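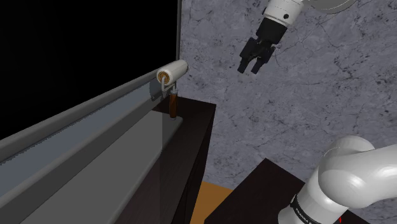 Feira de usados de Elelthorpe volta em setembro, e desta vez com a rua toda

07/08/2021

Gente, saiu! Fiquei a semana inteira atualizando a página da associação de moradores igual criança esperando resultado de gincana, e ontem à noite finalmente publicaram: a feira de usados de Elelthorpe volta em setembro, depois de um ano e meio parada. A última foi em março do ano passado, um sábado de chuva fina em que vendi dois abajures e comprei quatro (não me perguntem onde estão).

A novidade grande é o lugar. A feira sai do pátio do antigo armazém Cronin e vai para a rua de baixo, que fica fechada aos carros das oito da manhã às quatro da tarde. Para quem nunca foi, o pátio era simpático mas apertadíssimo, e quem chegava com carrinho de bebê ficava preso entre a banca dos discos e a dos azulejos até alguém ter pena. Na rua cabe muito mais gente e dá para deixar um corredor largo no meio, que é o que a prefeitura pediu para liberar o alvará.

São 544 metros de rua, medidos pelo pessoal da organização, e as bancas ficam só do lado da sombra. Adorei essa parte! Na edição de dois verões atrás uma vizinha perdeu uma caixa inteira de velas, derreteram todas juntas numa espécie de bolo colorido, que no fim também foi vendido.

As inscrições para quem quer vender já estão abertas. Moradores pagam 20 reais pela banca pequena e 35 pela grande, e quem vem de fora paga o dobro. Eu achava que ia sobrar vaga, mas a lista já tinha 619 nomes quando fui me inscrever hoje cedo, contando os que pediram só meia banca para dividir com um parente. O formulário está no balcão da papelaria Ellent e também no site da associação, só que no meu celular o site travou duas vezes, então fui a pé mesmo e aproveitei para comprar envelope.

O que pode vender: roupa, livro, louça, móvel pequeno, brinquedo, ferramenta manual, disco, planta em vaso. Eletrodoméstico também pode, desde que a pessoa deixe testar na tomada que vai ficar perto da entrada. Comida só nas barracas já cadastradas, que ficam na esquina da praça. E continuam proibidos os animais, inclusive galinha, regra que existe por causa de um episódio que os mais antigos contam cada um de um jeito.

Falando em antigos, a feira tem história mais comprida do que eu imaginava. No mural da biblioteca há uma cópia de um documento de 1734 que já fala de um dia de trocas na beira do rio, com gente trazendo panela, lã e sela de cavalo. Depois disso ela sumiu e voltou várias vezes. A versão que a gente conhece, com banca numerada e sorteio de lugar, é de 2000, e eu estava lá, de trança, vendendo gibi repetido com meu irmão. Faturamos o bastante para um sorvete cada um.

Este ano a associação também fechou uma parceria com a oficina Clolevier, que vai montar uma mesa de consertos na altura do chafariz. Você leva a cadeira bamba, a torradeira teimosa, o zíper emperrado, e eles olham na hora. O conserto simples é de graça, peça nova é paga à parte. Já separei um rádio do meu avô que só pega uma estação, e justo a que ninguém lá em casa gosta.

Máscara continua obrigatória para todo mundo, inclusive atrás da banca, e vai ter álcool em gel nas duas pontas da rua. Provar roupa não vai poder, então levem fita métrica. O estacionamento será no campo atrás da escola, com entrada pela rua do posto.

A data exata depende ainda da confirmação do trânsito, mas me disseram no balcão que deve ficar para a segunda quinzena. Assim que publicarem eu aviso por aqui. O sorteio dos lugares é no salão da associação, às sete da noite, e quem não puder ir recebe o número por telefone. Se alguém aí pegar vaga perto da praça e quiser trocar comigo, me escreve, que eu levo bolo de fubá!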